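Startseite » Aktuelles » Waschküche Prinville: Der Wäschenetz-Nachmittag kommt wieder!

Waschküche Prinville: Der Wäschenetz-Nachmittag kommt wieder!

6.5.19 — Was für ein Andrang! Über 177 Wäschenetze sind bei der Aktion »Jalla« in der Gemeinschaftswaschküche Prinville zusammengekommen, gewaschen, geflickt und neu sortiert. Im Dezember, beim ersten Versuch, waren es noch 11. Wir freuen uns riesig, und die Leitung hat gleich zwei weitere Termine zugesagt.

Organisiert hat das Ganze Przemysław Cieślak, der die Idee aus Riihimäki mitgebracht hat. Dort hat er in einer Hausgemeinschaft gewohnt, in der jede Wohnung ihre Netze und Körbe einmal im Jahr zum Durchsehen nach unten brachte — mit Kaffee und Hefegebäck, versteht sich! Geprüft werden vor allem Nähte und Reißverschlüsse, danach wird das Netz flach auf dem Tisch glattgestrichen und zusammengelegt.

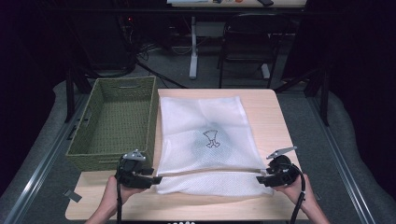
Wie voll darf ein Wäschenetz eigentlich sein?
Höchstens zu zwei Dritteln, damit sich die Wäsche darin noch bewegen kann und richtig sauber wird.

Wer noch Netze oder Körbe übrig hat, kann sie weiterhin im Raum 244 abgeben, bitte sauber und ohne Inhalt. Feinmaschige Netze für Strümpfe und Unterwäsche werden besonders gesucht, kleine Löcher sind kein Problem. Auch stabile Körbe mit Griff gehen schnell weg, am liebsten solche, die ins Regal neben den Trocknern passen. Nähgarn und Nadeln stellt der Nachbarschaftsladen Groltetico, und wer noch nie ein Netz geflickt hat, bekommt es gern gezeigt. Die neuen Termine hängen ab sofort an der Tür der Waschküche aus — kommt vorbei!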